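Section 7. When the hand won't let go (stuck fingers and other grip faults)

I wrote this part of the guide after the hand on our Castmont arm locked up on me twice in one afternoon. The factory booklet has half a page on it and most of that is a phone number, so what follows is what Duyên Cao and I worked out on our own cell, cleaned up a little. If your arm is running the older Nilum controller, the menus look different but the order of the steps is the same.

What a grip fault looks like

You send the open command and one finger stays curled while the others spread. Or all of them open and the screen still says HOLDING. Or (my favorite!) the hand opens fine, sits there a moment, and closes again with no command at all. All three go in the log as a grip fault, and all three get the same treatment.

CAUTION: Do not reach in and pull the object out of the hand. I know, it's right there. A finger that is stuck can come unstuck with your thumb next to it, and the arm may still have a move waiting in the queue. Stop the arm first, every time.

Clearing the fault

1. Press the red stop on the pendant. The fingers keep whatever position they were in, so a held object may stay held.

2. Tell the other people at the table that you've stopped it, out loud. They should step back past the end of the arm's reach before you go on.

3. On the pendant, open Queue and choose Clear All. If you skip this one, the arm picks up its old move the second you release the stop. Mine did, and it went straight through a stack of trays.

4. Support the object from underneath if it could fall. Use the long-handled scoop from the kit for this.

5. Release the stop and hold the enable switch halfway. Keep your other hand off the table.

6. Choose Hand, then Slow Open. Let it run all the way through, even if it looks finished early.

7. Watch the finger readings. Each one should settle within 2 of its open value. If one doesn't, press stop again and go to "Checking the joints" below.

8. Run 200 empty open-and-close cycles at low speed before you put the arm back to work. Yes, it's boring. Bring coffee -- but drink it somewhere else.

Note: If the fault comes back during step 8, don't keep clearing it. Tag the arm out and write it up. Volker Vogler at Gunnlaugsson answered my write-up the same day and wanted the log file, so save that before you power down.

Checking the joints

Do this with the power off and the stop pressed in. Go finger by finger, starting at the tip and working back to the palm. You're feeling for grit, for a joint that drags, and for any screw that has backed out. Don't force a finger past the point where it resists, and don't oil anything. I tried oil once, back in December, and spent the next morning wiping it off everything the hand had touched.

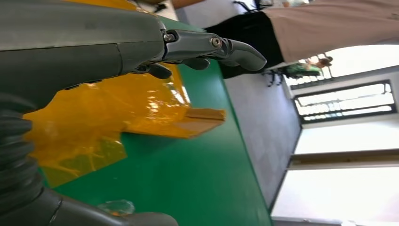
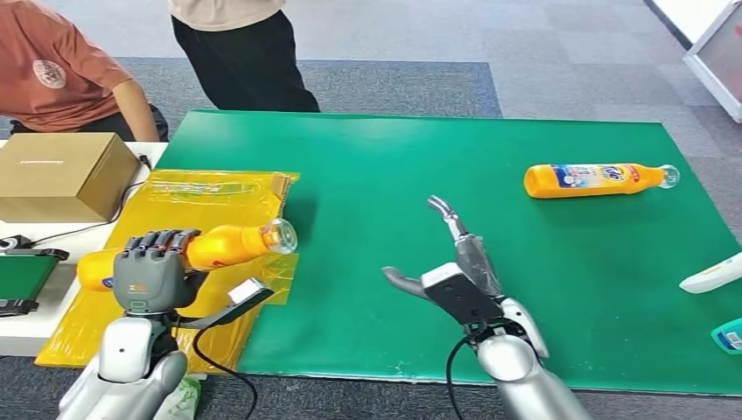
Thin plastic was behind both of my lockups, or at least that's where the evidence pointed once Duyên had the fingers apart and found a shred of it in a joint. Film and bags are worse than hard parts for this, and they don't show up in the readings until the hand is already in trouble. So look at what's lying under the thing you want picked up. A crinkled sheet of yellow plastic like the one in both pictures is crinkled and has folds in it, and a fingertip coming down beside a bottle can take a fold along with it. Flatten it out, tape the edges, or get it off the table before you start. If the job really needs the bag to be there, raise the approach height one setting and use Slow Close for the first few picks.

Once the joints move freely, power up, repeat step 7, and then run the cycles in step 8 again from the beginning. Enter the fault in the log with your initials, even when it cleared on the first try.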